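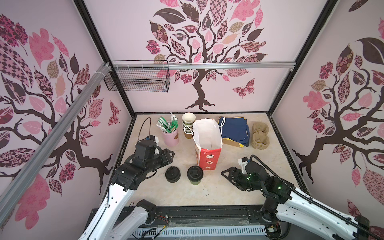
Zirnton Stone Row – questions we get asked a lot

Last updated 2026-02-11

Where do I park?
Layby on the Flellano road, left side if you're coming from the village. Room for 4 cars if people park sensibly. Please not in the field gateway, the farmer needs it at all hours.

How far is the walk?
435 metres from the stile to the first stone. Flat to begin with, then a bit of a pull up the bank. Boggy after rain. Wellies in winter, no question.

Is it free?
Yes. No ticket, no gate, no opening hours. Daylight is best, there's no lighting and the path edge drops away by the stream.

How big are the stones?
Tallest one standing is a bit over head height. The big one is lying down, and it's the one everyone climbs on. Please don't, the lichen takes decades to come back.

Did the big one ever stand up?
Not settled. Gunther Weidemann dug at the north end and found a socket hole with packing stones in it, right sort of width. He thinks it stood and fell. Others say the socket belongs to a smaller stone that's gone missing, probably into somebodys barn wall. Have a look at the barn on the way back and make up your own mind.

Where did the stone come from?
The outcrop on Asadi hill, same coarse grit with the white pebbles in. You can see a half-cut slab still up there if you carry on past the row. Steep, allow extra time.

How did they move them?
Don't know for certain. Sledges and ropes most likely, downhill most of the way, so easier than it looks. The last bit up the bank would have been the hard part. Minoru Fujimoto has written a short paper on the likely route, copies in the village library, ask at the desk as it's kept in the back.

How old is it?
Bronze Age going by the pottery. Only a few bits of pottery though. No good charcoal for dating so far. Anyone who gives you an exact year is guessing.

Is it lined up with the sunrise?
Midsummer, no. We've checked. Midwinter sunset is closer but the hill gets in the way. People still come up for both and they're welcome, just take your rubbish home.

There's a hole in stone 2, what is it?
Drill hole. Victorian, for a gatepost hinge. The stone was used as a gatepost for years then put back. Possibly back to front.

Can I bring the dog?
On a lead, sheep in the field most of the year.

Can I bring a school group?
Yes but ring first. July gets very busy and the layby won't take a coach. Coaches drop off at the chapel and you walk from there, 600 metres more each way along the lane. No pavement, so hi-vis please.

Wheelchairs, pushchairs?
Sorry, not really. The stile is the problem. We have asked for a kissing gate and are still waiting to hear. There is a decent veiw of the row from the lane just past the layby.

Metal detecting?
No. It's a protected site and that includes the field round it.

Drones?
Not during lambing. Other times ask the farmer.

Is there a guidebook?
Old one is out of print. New one is being done by Stustix, maps are finished, text isn't. Will put a note on this page when it's out.

I've found something, what do I do?
Leave it where it is. Take a photo with a coin or a key next to it for scale, note which stone you're nearest to, then email us. Same goes for damage or fresh scratches.

Toilets?
Village hall, when it's open. Otherwise no.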